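Progress report no. 2: Safe work rules for robot handling of sharp items
Project: Hirnano
Prepared by Raed Daher for Vanderleia Andrade, Romaniuk Fund
Tulville, May 24, 2025

Dear Vanderleia,

I send you the second report of our project. The first part is what was finished in this period, after it come the problems, the money and the plan until August. The text of the rules is in a separate file, so I quote only the points which changed.

1. Work finished

In the first report I wrote that the draft had 12 rules. It now has 10. Two pairs said almost the same thing in different words, and the operators told us that they did not know which one to follow. We joined them. The old numbers are kept in brackets in the file, so that your reviewer can compare the versions.

The most important change is in rule 3. Before, it said that a person may reach into the work area "when the arm is not moving". This was too weak. An arm which waits for a command is also not moving. The new text is: "No hand enters the work area until the protective stop is on and the operator at the desk has said so aloud." The second half came from the operators themselves, and I believe it is the best line in the document.

Rule 5 is about folding pocket knives. We decided that every folding knife is treated as open, also when it looks closed. A blade that stands a little out of its handle is hard to notice from the side, and the colour of the handle can draw the eye away from it. Staff must use cut-resistant gloves for loading and for emptying a container. The gloves are no permission to work faster or to skip rule 3.

Rule 7 gives the limits for the gripper. The closing force is set for the lightest item in the group and is not raised during a shift. If a grasp fails two times on the same item, the operator stops and changes the position of the item by hand, following rule 3. Earlier some of us tried a third and fourth time, and this is how an item gets pushed over the rim.

2. Trial of the rules

We ran 139 supervised handling sessions at the Morkarix workshop under the draft rules. The plan in the agreement is 300 by the end of the project, so we are a little behind the middle. There were no injuries. There were three dropped items, all inside the marked floor zone, and each one has its own short note in the incident book.

The floor zone was a matter of some discussion. I wanted it wider, but the aisle beside the bench must stay free for the fire exit. We kept the width and put a low guard on the aisle side – the safety officer has signed for this solution.

3. Problems

The incident book was not filled in the same way by everyone. Some colleagues wrote half a page and others wrote only "stopped, ok". I made a form with fixed fields: time, item, who pressed the stop, what was done after. It is used since the beginning of this month and the entries are already easier to read.

The second problem is the cleaning of containers. The draft did not say who is responsible for it or when. Now it is written that containers are wiped at the end of each shift, with tongs for anything small, never with the bare fingers.

We also lost four working days when the emergency stop at the desk was replaced. The old button worked, but it needed more force than we find acceptable. No session was done in these days.

4. Budget

Spending is inside the approved lines. The new button and the guard were paid from the equipment line. The gloves cost more than I planned, and I ask for your agreement to move a small sum from travel to consumables. The table is attached with the invoices.

5. Plan until August

We will complete the remaining sessions, organize one training day for new operators, and send the rules to an outside reader who has not seen our workshop. I would like this person to find the places where we wrote for ourselves only. After that we prepare the final version in plain English and in French.

If your office wishes to visit, weekday mornings are best for us. Please tell us some days before, so we can prepare the visitor badges and safety glasses.

With kind regards,
Raed Daher

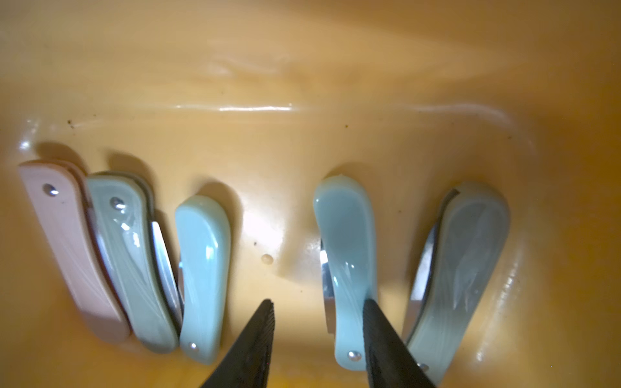
Who is allowed to release the protective stop after somebody has reached into the work area?

Only the operator at the desk, and only after the person has stepped back behind the floor marking and confirmed it aloud.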